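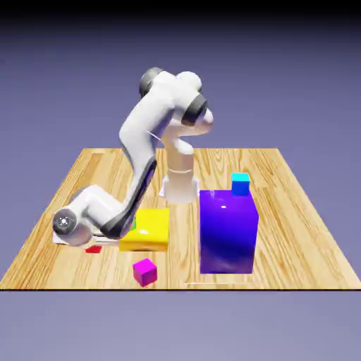
By Hiba Darwish
Saturday, September 14, 2024

Thanasis Petridis has looked after the order system at Mendano for 26 years, and he would like it known that he has asked to replace it twice. "The first time they said it was too expensive. The second time they said it was too expensive and could I also fix the printer."

The system runs on a midrange server in a room that used to be the staff kitchen. It is made up of 388 programs, most of them older than the people who complain about them. Petridis wrote about 600, he says, and has spent the last few years deleting the rest. "Best work I ever did. You get no thanks for deleting."

What changed his mind about replacing it was a job at Sustport, where he spent a spring helping to move stock records to something newer. The new screens were lovely. The overnight run finished at lunchtime.

So Mendano is keeping the old code and putting web pages on the front of it, starting with returns. I asked how the warehouse had taken it.

"They want the green screen back," he said. "They could type ahead of it. Now they have to wait for a button to appear - and it's a nice button, I'll give it that."

He has two trainees at the moment, both learning RPG. One of them has already asked about the printer.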